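I have spent most of March trying to cancel a home internet plan and I would like to tell you about it, in instalments, the way Breltel likes to be paid.

Background: we moved to Ilville. The new place came with internet included in the rent. So I had one internet too many, and the surplus one was costing me 102 dollars a month to serve a flat I no longer had keys to.

You can join Breltel on the website in two minutes. You can upgrade on the website. You can add a sports bundle by more or less breathing near the website. To leave, you phone.

The phone line opens at 9 am. At 9 am it tells you it's experiencing higher than usual call volumes. I have now rung at 9, at 11.40, at lunch, and at ten to five, and I'd love to meet whoever set "usual".

Hold music is a pan flute doing something that was once a pop song. Every ninety seconds it stops, your heart leaps, and a recorded man suggests you try the website.

First human. Lovely. Asked why I was leaving. I said I'd moved. She asked if I'd considered taking Breltel with me. I said the building has internet. She asked if I'd considered having both.

Was transferred to the Loyalty Team. Not sure whose loyalty. The Loyalty Team offered me the same plan for less money, which raised some questions about the previous four years.

Declined. Was offered a free tablet. Declined. Was offered three months at half price on the flat I don't live in. There was a pause after I declined that one, like I'd insulted his cooking.

He then said the early exit fee would be 195 dollars. I said I wasn't on a contract. He said I'd started a new one in January. I asked how. I had, he said, "refreshed my modem".

Sat down at the table after that one with a cup of tea and the full terms and conditions, all 1,372 lines of them. (The PDF numbers the lines. I think as a taunt.)
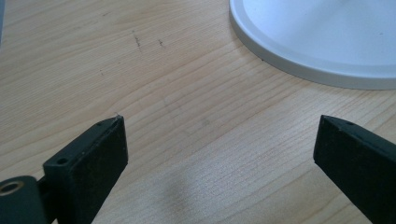 The table. Nice grain on it.

Anyway, line 800-and-something. Accepting a replacement modem "may constitute" a new term. The old modem had died. They posted me another one. I plugged it in, like an animal.

Rang back and read "may" aloud to a third person. He put me on hold to ask someone about "may". Pan flute. Eleven minutes. He came back and said that as a gesture of goodwill they'd waive the fee. I have never felt less goodwill travel down a wire.

But! I have to return the modem. In its original packaging. Which I threw out, because I am a person and not a museum.

Breltel will send me a box. The box will be sent to the address on the account. The address on the account can be changed on the website, but not once the account is marked for closure.

So I am going to go and stand outside my old place and ask the new tenants for a cardboard box.

Update: got the box. New tenants very decent about it. They'd had two other letters from Breltel addressed to me, one of them asking if I'd like to come back.

They asked who I'd recommend for internet. I said I'd heard the pan flute was good.

Box posted. Got an automated survey on the way home. "How easy was it to leave Breltel today?" The scale starts at Easy.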